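How a Robot Arm Learns from Examples

By Rungnapa Bunnag

A robot arm does not know what a box is. It has motors, joints and a computer, and the computer sends numbers to the motors. If the numbers are right, the arm moves to a useful place. If they are wrong, it moves somewhere else, and it does so just as firmly.

One way to get the right numbers is to write them down in advance. In a factory where every part arrives in the same spot, this works well. A person measures the spot once and the arm goes there all day. Cardboard boxes are harder. A box can be turned a little to the left. Its flaps can be open or shut. A set of fixed numbers cannot cope with all that.

The other way is to let the computer learn from examples. This page explains what an example is, how examples are gathered, and why so many are needed.

What is in an example?

An example is a recording of one short job, such as reaching into a box. In the project described here, called Plekine, each recording has two parts.

The first part is what the cameras saw. A camera is fixed in place near the table and takes many pictures every second.

The second part is what the arm did. Each joint has a sensor that measures its angle. A joint is a place where the arm can bend or turn, like your elbow or wrist. The position of the gripper is saved as well. The gripper is the arm's hand.

Both parts carry the time. This lets the computer match each picture to the exact position of the arm when it was taken. If the clocks disagree, even by a fraction of a second, the recording is not used.
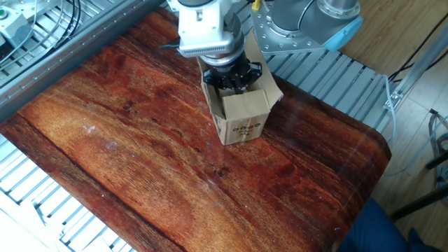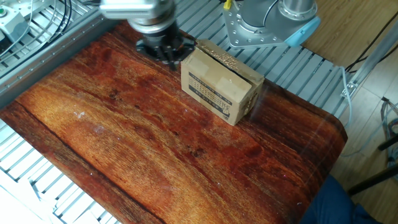
The arm, the table and a cardboard box during recording.

Each recording is called an episode. An episode begins when the person in charge presses a key and ends when the key is pressed again. Plekine has 1,265 episodes of work with boxes so far. They were started in January.

Who moves the arm?

In this project a person moves it, using a hand controller. The person moves the controller and the arm copies the movement. This is called teleoperation. "Tele" comes from a Greek word meaning "far off", although the person may be sitting quite close.

The person has to practise first. New operators at Plekine do 52 practice episodes, and none of these are kept. Jerky movements make poor examples, and so do long pauses – the computer will learn to pause too.

Why not record the same thing each time?

Suppose you learned to catch a ball, but every ball was thrown from the same place at the same speed. You would be good at that one throw. A throw from the side might hit you on the ear.

A learning system has the same trouble. If the box is always in one position, the computer may learn the position and ignore the box. So the box is moved and turned between episodes, and different boxes are used. The people doing this follow a written plan, as people left to choose for themselves tend to put things back in the middle.

What happens to mistakes?

Sometimes the gripper misses, or pushes a box when it should not. These episodes are kept, but they are given a label that says "failed". A program called Breltik sorts them into a separate folder. A person then checks the labels, because the program can be wrong.

Failed episodes are useful for testing. They help to show whether the computer can tell a good grasp from a bad one.

What does the computer do with them?

The computer looks at a picture from an episode and guesses how the arm should move next. Then it compares its guess with what the arm did in the recording. The difference is called the error. The computer changes its own settings slightly to make the error smaller, and goes on to the next picture. This is called training.

Some episodes are held back and never used in training. They are for the test at the end, in the same way that a teacher does not hand out the exam paper the week before.

Words to know

Episode: one recording of one job.
Gripper: the part of a robot arm that takes hold of things.
Joint: a place where the arm bends or turns.
Label: a note saying what is in a recording.
Teleoperation: moving a machine by hand from a distance.
Training: changing a computer's settings a little at a time, using examples.

Page last checked May 17, 2025.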